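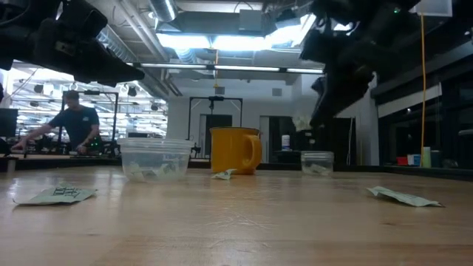
Clearing a Shared Table: Cups, Tubs and Paper Scraps

Handout for week 5, Looking After Shared Rooms
Course leader: Maysoun Hourani
Notes typed up by Rasa Strazds, October 28, 2025

Welcome back, everybody, and thank you for the lively talk last week about sinks (I still owe Musa Dauda an answer about plugholes, and it's coming, I promise). This week we move away from the sink and over to the table, which I think is my favourite part of the whole course. Most of us have cleared a table several thousand times in our lives and have never once had to explain how we do it, and explaining is what I'd like you to practise, because by April you'll be showing other people.

The handout is meant to be read before the session and scribbled on during it. Please bring a pencil.

What we mean by a small mess

A big mess is easy to respect. You walk in after a party, you sigh, you fetch a bag and you get on with it. A small mess is a different sort of thing altogether. Look at the table at the top of this handout: a yellow mug, a larger clear tub, a smaller clear cup, and some pale green paper. You could sit down to work beside that and hardly see it. People do, and then they add a spoon, and then somebody else adds a wrapper, and by the end of the day the table belongs to the mess.

In this course we use "small mess" for anything one person could clear in the time it takes a kettle to boil. I didn't invent the phrase. It comes from Florêncio Louro, who taught the course before me and who cleared tables while he was talking to you, so that you'd look down at the end of a conversation and find you could see the wood.

Sorting before moving

The commonest mistake I see, and I make it myself when I'm tired, is to pick up the nearest thing and set off with it. You arrive at the bin with a mug in your hand. You arrive at the sink with a packet. So before your hands go anywhere, have a quiet look over the table and put each thing into a group in your mind.

Stays in the room and gets washed. The mug, certainly. Ours is ceramic, it has a good round handle, and it will be wanted again before long.

Stays or goes, depending. Clear plastic tubs and cups live in this group and cause more arguments than everything else put together. A round deli-style tub with sound walls is a useful thing to have in a shared room. It will hold drawing pins, tea bags, paint water or the scraps from somebody's cutting out. It's also just the sort of thing that breeds in cupboards. At Drokesholm, where we hold the practical sessions, we allow 12 clear tubs on the shelf, and once the shelf is full the next one goes in the recycling if the local rules take it. Do check your own rules, as they differ from one town to the next.

Goes. Crumpled paper, torn packets, bits folded over on themselves. If there's printing on a packet, read it before you throw it out. I once binned the only written copy of a door code in this way, and I was not popular.

Scraps inside containers

I want to spend a little longer on this because it comes up every single year. Both of the clear containers on our table have pale paper in them, the larger one a few crumpled green pieces at the bottom and the smaller one a single scrap. You can see them through the sides, and that's the great kindness of clear plastic. A mug keeps its secrets. You have to lean over and look, and I'd ask you always to do it, as the number of teaspoons I have rescued from soapy mugs would fill a drawer.

When paper is already in a tub, you have a choice. You can tip the tub out and then gather everything from the table, or you can gather everything into the tub and make one trip. I much prefer the second. The tub is already a little bin, so let it be one! Pick up the loose piece by the mug, pick up the packets at the front of the table, drop them in, and carry the lot over together. Then you empty it once and decide about the tub afterwards, standing at the sink, where the decision is easier.

A word of warning, though. If you don't know why the scraps are in there, ask. In a shared room, somebody's rubbish may well be somebody else's sorting. Raghda Nseir keeps offcuts of coloured paper in a tub very like this one for the collage table, and to anyone else they look ready for the bin. She now puts a slip in with them that says "wanted", and we've had no trouble from that day on.

An order that works

There's no law about any of this, and you may well find an order you like better. For a table like ours I'd go as follows.

1. Look over the whole table from one end to the other without touching anything. Look inside the mug as well.

2. Ask aloud if anybody is using the things. Then wait for an answer (this is the part people skip).

3. Bring the larger tub towards you and use it to collect the paper. Start with the packets nearest you and work towards the back, so your sleeve isn't dragging over anything.

4. Fetch the scrap out of the small cup and add it to the rest.

5. Stand the small cup inside the mug if the mug is empty and it fits without forcing. If it's at all tight, carry it separately. Plastic wedged in a mug is a miserable thing to get out.

6. Take the mug by its handle in one hand and the tub in the other, and go to the bin first, the sink second.

7. Come back with a cloth. You haven't finished until you've come back with a cloth.

Wiping pale wood

Light wood with a bit of a shine on it is lovely to work at and rather unforgiving to clean. With the ceiling lights on, smears and rings show up in the glossy part. Use a cloth that has been wrung out hard, and wipe along the grain, which on our table runs from left to right. Then go over it once with a dry cloth.

For everyday wiping we use Greno at Drokesholm, a capful in a bowl of warm water, and I've no complaints. Musa prefers plain water and says he can't tell the difference, and after last week's trial I have to admit that I couldn't either. Please don't use the scouring side of a sponge, even on something stuck. Lay the damp cloth over the spot, go and wash the mug, and come back to it.

Talking people through it

When you come to lead your own group, try not to say "tidy up". It means something different to every person in the room. Say "mugs to the sink" or "paper in this tub, please", and point. A group that has been given one small job each will clear a table quite cheerfully. The same group told to tidy will stand about being polite to each other.

It helps to give the last job, the cloth, to somebody by name before you begin. Otherwise it tends to fall to the same person every time, and that person begins to mind, and quite right too.

For the session

Please work in pairs. One of you clears while the other gives the instructions, and the one clearing does only what they're told, however silly it becomes. Then swap. I'd like each pair to write down the instruction that caused the most confusion, in the exact words used, and we'll read them out over tea.

A few things to think over beforehand:

Which would you move first on this table, the paper or the mug, and would your answer change if three people were still sitting at it?

What would you do with the smaller cup once it was empty? Keep it, pass it on, recycle it? Give a use if you say keep.

How would you explain the difference between scraps and offcuts to a child of five?

Practical matters

Mugs are on the hooks by the window and tubs on the low shelf. Bring an apron if you mind about your clothes. Those of you still owing me the sink diary can leave it in the tray by the door, and Raghda will pass it on. Next week's topic is drawers, so please don't sort yours out before then, however tempted you are. I need you to bring a list of what's in one of them exactly as it stands.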